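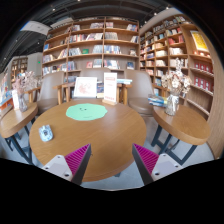

Figure 3. Round table with mint-green mat.

Section 3. Face Grouping and Consent Settings

This section covers face grouping in Torano, the photo library from Tovex. Face grouping compares the faces in a library and places matching ones under a single name. It is off when Torano is first installed. Read the whole section before turning it on for a shared library.

3.1 Before you start

You need the following:

- An owner account. Members and guests can see named groups but cannot create them.
- Torano desktop app, version 2 or later. The phone app can show groups but cannot build them.
- A library with at least 31 photos that contain faces. Smaller libraries return the message "Not enough faces to group."

Check the region shown under Settings > Account > Region. In some regions the law requires written consent before a face template is made. If your region is one of these, the consent step in 3.3 cannot be skipped.

Note: The region is set by the billing address, and travel does not change it. To correct a wrong region, contact support from the owner account.

3.2 Turning on face grouping

1. Open Settings > People.
2. Select Face grouping. The switch stays gray until the library has finished syncing.
3. Choose where templates are stored. "This computer" keeps them in the local library folder. "Tovex account" copies them to every computer signed in to the same account.
4. Select which albums to scan. Albums marked Private are left out unless you add them by hand.
5. Select Start scan.

The first scan runs in the background. A library of 1,216 photos takes almost 2 hours on a computer that meets the minimum requirements. You can close the Torano window during the scan, but do not sign out.

Caution: Do not move or rename the library folder while a scan is running. Templates made up to that point will be lost and the scan will start over.

3.3 Recording consent

When the scan ends, Torano lists each group without a name. A group cannot be named until its consent status is set.

1. Open People > Unnamed.
2. Select a group and choose Consent.
3. Choose one of the following:
 Given: the person has agreed. Enter how the consent was given (form, email, or in the app).
 Asked: a request has been sent and no answer has come back.
 Refused: the template is deleted and the face is not grouped again.
4. Select Save.

To send a request from the app, choose Asked and enter an email address. The person receives a link with a short form and does not need a Torano account. The link works for 31 days. After that, the status changes to Refused.

For a child, the request must go to a parent or guardian. Check the box "This person is a minor" before sending. The box cannot be changed after the request is sent.

Note: Consent applies to one library only. If Ivone Miranda agrees to be grouped in the family library, a second library needs its own record.

3.4 Correcting groups

Two people may be placed in one group, most often when they are close relatives or when photos are older scans. To split a group:

1. Open the group and choose Review.
2. Select the photos that belong to the other person.
3. Choose Move to new group.
4. Set the consent status for the new group. It is not carried over.

To join two groups of the same person, drag one onto the other. Both must have the status Given.

Match strictness can be set to 1, 2, or 3 under Settings > People > Advanced. The default is 2. Setting 3 makes more groups with fewer photos in each. A change in strictness takes effect at the next scan.

3.5 Deleting face data

1. Open Settings > People > Face data.
2. Choose Delete one person or Delete all.
3. Type the library name to confirm.

Photos are not affected. Local templates are removed at once. Templates stored in a Tovex account are removed from other computers the next time each one goes online.

Caution: Deletion does not reach backups made with other software. Remove the folder named "templates" from those backups yourself.

If the Delete button is gray, a scan is still in progress. Choose Stop scan, wait for the status line to read "Idle," and repeat step 2. For error codes that start with P, see Section 7.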